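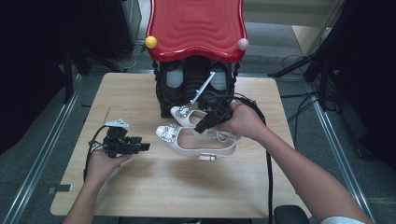
1 min read

Dropped shoes, and a dropped subject

Disley says the June slips are fixed. Its shoe-sorting trial at Vedotwood had 17 drops in 692 picks with the hand-held grippers, and the company's first note blamed "operator variation." Perihan Dağdelen, who ran the shifts, doesn't buy it, and neither do I.
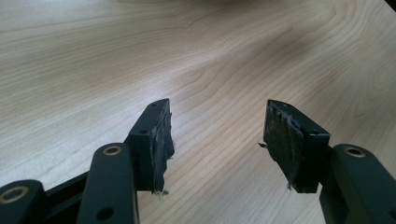 Her log asks for new grip pads 2 times before the worst afternoon. Neither request got a reply. Disley now promises a pad check every 80 picks, but won't say what counts as a failed one.
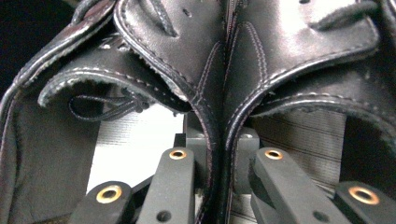
Smooth leather was the worst of it, according to the log, and it's missing from the retest. Nesrin Canpolat at Disley told me it would be "covered later." These same grips are meant to train the arms that will work next to people. I've asked for the retest sheet and will print it if it comes.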